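Convocatoria: buscamos lectores desconfiados para probar reclamos de envases y embalajes

Wokance, boletín independiente de consumo
Colaboración remunerada, a distancia
Inscripción abierta hasta final de julio

Llevamos tiempo leyendo etiquetas y cada vez nos creemos menos. "Reciclable", "compensado", "con menos plástico", "amigo del planeta". ¿Menos plástico que qué? ¿Reciclable dónde, y en qué contenedor? Casi nunca lo pone, y cuando lo pone hay que buscarlo en un cuerpo de letra que exige lupa.

Queremos formar un grupo de 200 hogares que durante 6 semanas guarden, anoten y discutan los embalajes que entran en casa. Con ese material escribiremos un informe para nuestros suscriptores. No vamos a salvar nada con él, conviene decirlo pronto. Si alguien se apunta esperando cambiar el mundo desde la cocina, probablemente se aburra en la segunda semana.

A quién buscamos

Personas mayores de edad que residan en España, que hagan la compra de su casa (o al menos una buena parte) y que reciban paquetes con cierta frecuencia. Da igual si reciclan mucho, poco o nada. De hecho, nos sobran candidatos muy convencidos y nos faltan los que echan todo a la misma bolsa y lo reconocen sin ponerse colorados.

No hace falta formación ambiental. Tampoco la consideramos un mérito: en la prueba anterior, que hicimos en Druvport con un grupo pequeño, los cuestionarios de quienes venían del sector estaban mejor redactados y decían bastante menos.

No pueden participar empleados de fabricantes de envases, de cadenas de supermercados ni de agencias que trabajen para ellos. Pediremos una declaración firmada. Sabemos que una firma no impide mentir, pero al menos deja constancia.

Qué hay que hacer

Rellenar un diario de embalajes en la aplicación Skorby, con una entrada por cada producto o paquete abierto. La entrada pide el tipo de producto, los materiales que usted reconoce, lo que promete la etiqueta y dónde acaba el envase. Si no sabe de qué material es algo, escriba "no lo sé". Preferimos mil veces esa respuesta a una suposición.

Contestar 3 cuestionarios: uno al empezar, otro a mitad de camino y otro al terminar. Se tarda lo que se tarda. Otras convocatorias prometen "solo cinco minutos" y luego piden una tarde, así que no vamos a dar una cifra que no podamos sostener.

Asistir a una conversación en grupo por videollamada, a las 19:00, en la que se comparan etiquetas. Se graba el sonido y la grabación se borra cuando se publica el informe.

Skorby no es nuestra. La licencia la pagamos nosotros y hemos leído sus condiciones enteras, cosa que recomendamos hacer también a quien se inscriba. Funciona de manera aceptable en teléfonos recientes y bastante mal en los antiguos. Hay una versión en papel para quien la pida.

El material de relleno

Una parte del diario se ocupa de lo que viene alrededor del producto: papel arrugado, almohadillas de aire, virutas, plástico de burbujas. Es lo que menos se declara y lo que peor se recuerda.

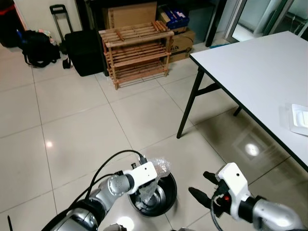

Plástico de burbujas sobre un cuenco negro. 

Para estos materiales pedimos algo más de detalle, sobre todo si se reutilizan. Mucha gente afirma que guarda el plástico de burbujas "para la próxima mudanza". Nos gustaría saber cuánto hay de costumbre en eso y cuánto de buena intención - nosotros tenemos nuestra sospecha, pero la dejamos fuera del cuestionario.

Compensación

200 euros por hogar, en un único pago por transferencia, una vez entregado el último cuestionario. Quien abandone antes no cobra una parte proporcional. Nos parece discutible, y así figura en las bases, pero con el presupuesto que hay no hemos encontrado otra fórmula. No regalamos productos ni vales de descuento.

Quién lo paga

Las cuotas de los suscriptores de Wokance y una ayuda de la fundación Lim, que no verá el informe antes de su publicación. El acuerdo está en nuestra página, con sus importes. Léanlo y, si algo no les cuadra, escriban antes de apuntarse.

Cómo inscribirse

Mediante el formulario de la sección Convocatorias. Pide edad, municipio, número de personas en el hogar y una respuesta libre: "Cite una promesa de un envase que no se crea y explique por qué". No valoramos el estilo. Las respuestas copiadas de la web de una marca, o de la de una organización contraria a la marca, se descartan.

En la convocatoria anterior recibimos más de 500 solicitudes y contestar a todas nos llevó demasiado. Esta vez avisaremos a las personas admitidas y también a las que queden en reserva. El resto recibirá un mensaje automático, bastante seco.

Los datos de quienes no resulten seleccionados se eliminan al cerrar la selección. Los diarios se publican agregados, sin nombres ni municipios.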